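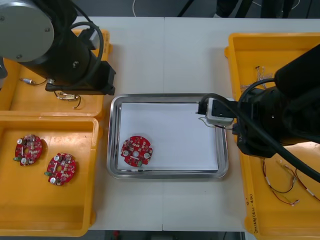

Two arms, three yellow trays and the steel tray in the middle.

Setting up a two-arm kitting table in a shared workshop

April
By the Trunlow Workshop build group
Print this page | E-mail this page

This guide covers laying out a table so two arms can pick parts for a small controller kit and put them on a common tray. We call the kit Turkis. It uses a round red board, a solenoid and a few wire harnesses.

1. Place the steel tray first. Both grippers need to reach it, so park each arm over the centre of the table and slide the tray until neither one is at full stretch. Line the bottom with white paper. Bare steel throws glare back at the overhead camera.

2. Put one kind of part in each yellow tray where you can. Boards go front left, solenoids back left, and harnesses on the right. Mark the tray rims with a felt pen.

3. Spread the boards out. Keep to two or three in the tray at a time and leave clear plastic between them – if they overlap, the fingers will catch a connector.

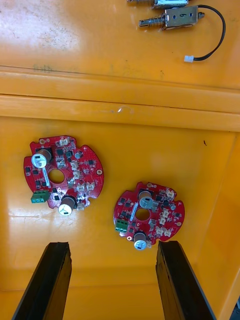
Teach the board pick at low speed. Bring the fingers down either side of the board and close on the outer edge, well away from the green terminal block. Save the position, back off, and repeat it 16 times before you touch the speed setting. Ours missed 2 on the first try, both from a loose finger screw.

4. Check the cables. Run each arm through its full travel by hand and watch for a loop dragging over a tray. Leave some 5 centimetres of slack at the wrist and tie back the rest.

5. Do the harnesses last. They tangle, and the pick point moves every time you refill the tray. Lay them with the connectors fanned out and grip near the sleeve.

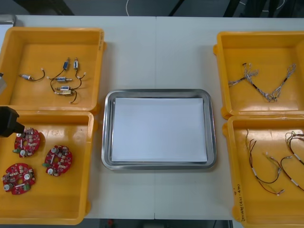

Villanueva: We tried the same layout with the harnesses on the left and had to swap them back. Did you use the stock fingers for the solenoids, or something narrower?

Stock fingers, with a strip of rubber glued on.

Related
Wiring an emergency stop for a shared bench
Nornen gripper fingers: printing your own
Choosing trays and bins for small parts
Turkis controller, part 7: testing the boards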